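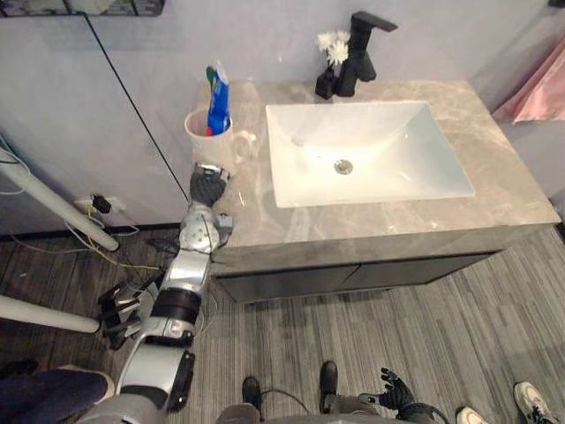 Fachbereich Hauswirtschaft und Facility Management, Berufskolleg Wasovbridge

Start | Studium | Module | Skripte | Termine | Kontakt

Modul Reinigungstechnik I
Skript zur zweiten Lehreinheit: Kalk, Seife und saure Reiniger
Dozentin: Soledad Carrillo
Stand: 12/22/20

1. Herkunft der Ablagerungen
Leitungswasser enthält gelöste Calcium- und Magnesiumsalze. Beim Verdunsten und beim Erwärmen fällt vor allem Calciumcarbonat aus und setzt sich als heller Belag ab. Mit den Fettsäuren der Seife bilden dieselben Ionen schwer lösliche Kalkseifen, die als grauer, leicht schmieriger Rand zurückbleiben. Im Sanitärbereich treten beide Formen meist gemeinsam auf.

Die Wasserhärte wird in Deutschland in Grad deutscher Härte (°dH) angegeben. Wasser mit 21 °dH gilt als hart. Für die Übungen sind die Werte des eigenen Versorgers zu erfragen und im Protokoll zu vermerken.

2. Wirkung der Säuren
Säuren setzen Calciumcarbonat unter Freisetzung von Kohlendioxid in lösliche Salze um. In der Unterhaltsreinigung kommen überwiegend Citronensäure, Milchsäure und Amidosulfonsäure zum Einsatz. Citronensäure ist kalt anzuwenden, da sich bei Erwärmung schwer lösliches Calciumcitrat bilden kann.

Essigsäure greift Kupferlegierungen und manche Dichtungswerkstoffe an und wird in diesem Modul nicht verwendet.

3. Werkstoffe
Waschtischplatten aus Stein sind vor jeder sauren Behandlung zu bestimmen. Marmor, Travertin und Kalkstein bestehen im Wesentlichen aus Carbonaten und werden bereits durch verdünnte Säure matt. Granit ist beständiger, kann jedoch säureempfindliche Minerale enthalten. Sanitärkeramik mit intakter Glasur verträgt die genannten Säuren in üblicher Verdünnung.

Verchromte Teile sind nach kurzer Einwirkzeit gründlich abzuspülen. Bei schwarz beschichteten Armaturen gelten die Pflegehinweise des Herstellers; Scheuermittel sind ausgeschlossen.

4. Praktische Übung
Je Gruppe werden bis zu 200 ml Gebrauchslösung angesetzt. Das Wasser wird vorgelegt, das Konzentrat anschließend zugegeben. Schutzbrille und Handschuhe sind zu tragen. Saure Reiniger dürfen keinesfalls mit hypochlorithaltigen Mitteln zusammengebracht werden (Bildung von Chlorgas).

Das Protokoll umfasst Werkstoff, Mittel, Konzentration, Einwirkzeit und Befund. Es ist bei Catríona Mac Mathúna, Labor Larano, einzureichen.

5. Zur Vorbereitung
Abschnitt 3 des Grundlagenskripts aus dem September; Sicherheitsdatenblätter der Laborreiniger (Aushang im Labor).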